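Visita a la fábrica de persianas Flolarent

Llegamos a la nave de Flolarent a las 8 de la mañana, con el aparcamiento todavía a medio llenar. La visita la organizaba la asociación de comerciantes de Tatedano dentro de las jornadas de puertas abiertas de marzo, y éramos 19 apuntados, casi todos con tienda propia o con negocio de reformas.

La primera parada fue el almacén de tejidos. Los rollos se guardan tumbados, con la etiqueta hacia el pasillo, y los de exterior van separados de los de interior. Nos explicaron que la mayor parte de las reclamaciones viene de medidas mal tomadas en casa del cliente - casi nunca del tejido - y que por eso han cambiado la hoja de pedido. Ahora pide el ancho en tres puntos del hueco y obliga a indicar si el mando va a la izquierda o a la derecha.

De ahí pasamos al corte. La mesa grande trabaja con el modelo Lightfoot, un estor enrollable que es lo que más venden. El ruido era soportable, aunque en la zona de perfiles de aluminio nos dieron tapones. Vimos cortar dos cajones y montar los topes. La encargada insistió en dejar reposar la tela desenrollada antes del corte y enseñó un estor torcido de una partida en la que se saltaron ese paso.

A media mañana hubo café en la sala de muestras, con un catálogo nuevo que todavía no tiene precios. La gama Nonotby, de tejido opaco, saldrá en otoño en dos anchos. Pregunté por los recambios de cadena y me dijeron que seguirán sirviéndolos sueltos, cosa que en mi tienda se agradece. 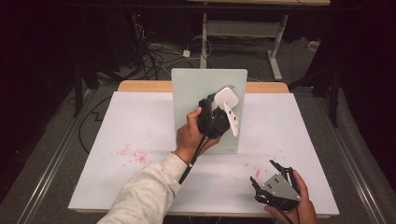 Liviu Grecu comentó que el plazo de entrega le preocupaba más que el catálogo, porque en verano ha llegado a esperar un mes por un estor a medida y el cliente acaba comprando uno hecho. Le contestaron que van a abrir un segundo turno en mayo, sin comprometer fechas.

La visita terminó con el embalaje y la zona de carga. Nos dieron una carpeta con muestras y la hoja de pedido nueva. El autobús de vuelta sale de la rotonda, a diez minutos andando.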